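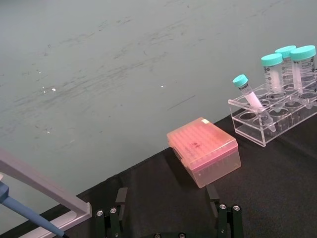 Bench 2, black cover down. Tip box in the middle, tube rack to the right with three 50 mL tubes and one 15 mL, the small one leaning.

Posted in: Bench Notes / Automation / Chores
28 July 2025

Chore list, second pass. Picking up where the February notes stop. The question from Evbridge is still the same one: which of the end-of-day bench jobs can we hand to the arm and stop thinking about. They don't care about the assay itself. They want the tidying done - tip boxes closed and moved back, tubes straight in their racks, surface wiped.

Ran the tip box job first. Task is to take a closed box by its sides, lift, carry it to the shelf end of the bench and set it down square. 21 attempts, 15 good. Of the rest, four were set down crooked and two were dropped from low height. No lid popped open on either drop, so no tips lost. Crooked ones are a nuisance more than a failure, a person would nudge the box and move on, but the next job in the chain expects it square so I counted them against us.

Grip closing force is at the same setting as in February. Tried one step lower for a couple of warmup lifts and the box slid. Put it back.

Straightening a leaning 15 mL tube is harder. The arm has to come at the cap from the side the tube leans toward, close on it, and bring it upright without dragging the rack. 9 attempts, two good. In most of the bad ones the fingers closed on the cap fine and then the whole rack shifted along with the tube. Clear acrylic doesn't help either. The depth reading goes through the top plate and comes back with the bottom one, or with nothing, and the planner then has a poor idea of where the holes are.

Things to try on the rack:
- weight in the base, or a strip of grip mat under it
- paint pen around the holes so there is an edge to find
- swap to the opaque rack from Plendbridge and see if the numbers change at all

Aurelia Nägeli's view is that we should do the last one first and stop being stubborn about acrylic. I would still like one honest run with the marked rack before that. Most of the benches downstairs have clear racks and they aren't going to replace them for us.

Black cover: keep it. It creases near the edge, which bothers the surface fit a little, but colored caps and the pink-orange lid separate from it very cleanly. On the bare gray-green top we had false hits from scuffs and specks all through February. Need to pull the cover tight before each block. I forgot twice this morning.

Wiping not attempted. Fu has a wipe routine that works on a clear surface, but it plans one sweep and knows nothing about a rack standing in the way. Moving everything off, wiping, and putting it all back is three jobs, and at today's rates that chain would fail more often than it finished.

Time per tip box move is still slow. A person does it in passing with one hand while talking. I don't think speed matters much if this happens after everyone has gone home, but a dropped box at night stays on the floor until morning, and then someone has to throw out the tips. So for the unattended case the drop rate is the number to work on, ahead of the crooked ones.

Where I'd put it today: closed boxes, yes with someone in the room. Leaning tubes, no. Wiping, no.

Irkska cycle counter reads 2000 since the finger pads were last changed. Pads look OK to me, but Aurelia wants a fresh pair on before the next block so we aren't comparing worn against new later. Spares are in the second drawer. Order more.

Next: marked rack, same tube, same start pose, another 9. Then the weighted base. Write down rack shift in mm this time - I only noted yes or no today and it isn't enough to tell whether the mat is doing anything.

3 comments | 2 shares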